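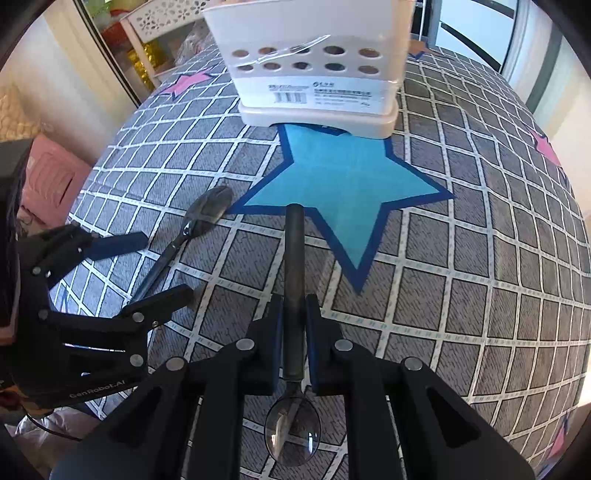

4.2 Picking up cutlery with the Mimel hand-held gripper

By now you should have both grippers switched on and their cables out of the way. Spoons are a good first object, as the handle is easy to pinch and the bowl gives you something to look at while you get your hand steady.

1. Lay a patterned cloth over your work surface and pull it as flat as you can. A few shallow wrinkles will do no harm.

2. Put the basket at the far side of the cloth, leaving yourself a good stretch of space in front of it, and set the spoons down in between.

3. Open the jaws fully and lower them over the first spoon, one finger pad on each side of the handle. Take your time – there is no prize for speed at this stage.

4. Squeeze gently until both pads meet the handle, then stop. The spoon may be held with its bowl up or down, whichever you find more comfortable.

5. Lift, carry the spoon across to the basket and let go once it is over the opening. Go back for the next one, with either hand.

Note: Shiny bowls throw back a lot of light. If your recordings show strong glare, draw a curtain or turn off the nearest lamp and try again before you alter any of the settings in Shim.

Caution: Keep your fingertips well clear of the linkages and pivot pins whenever the jaws are moving.

We suggest 23 practice lifts before you save your first session. Delwyn Trevaskis at the Drelldale help desk will gladly look over a recording if you are unsure of it.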